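Skoswood Tulip Muslin Cloth
Double gauze, white with coral tulips
Sold singly or in packs of 2 or 6

I started stocking muslins because I kept stealing my sister's. She had a stack of them for the baby and I'd go home with one in my bag every time, for drying lettuce, for covering bread dough, for wiping down glasses. So when Perum sent over their swatches in September I went straight for the double gauze, and the tulip print won by a mile (the lemons were nice too, but a bit shouty for me).

If you haven't had double gauze before, it's two thin layers of cotton tacked together, and it gets that lovely crinkle all over. Please don't iron it! You can, but you'll flatten out the very thing you paid for, and it'll only pucker up again in the next wash.

What do I use mine for? Burp cloth, mostly, when the baby visits. Then a light cover for a bowl on the counter, a face cloth, a scarf on one windy walk when I'd forgotten mine. A customer told me she wraps her good hairbrush in hers for traveling, and now I do that too.

Washing: warm, with similar colors, and skip the fabric softener. Tumble on low or hang it up, it dries fast either way. I put my own test cloth from the Mendes batch through the machine over and over before I listed it, and the pink stayed pink. It does shrink a little the first time, so the size on the label is the size after washing.

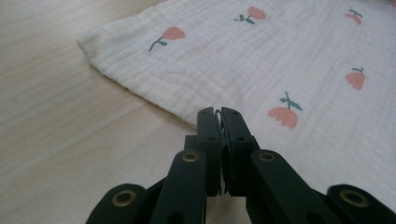 The tulips have salmon-pink heads and dark teal stems, and they're scattered every which way, so there's no right way up to fuss over when you're folding. I like that a lot more than neat rows. The print placement varies from cloth to cloth, so if you order a pack they won't match exactly.

We had 200 made for this first run, and when they're gone I'll ask for more, but the coral may come out a touch different next time. If you want a set that goes together, buy it in one go.

Goes nicely with the plain Brosteck bibs, also in the baby section. Gift wrap is at checkout, just tick the box and tell me what to write on the card.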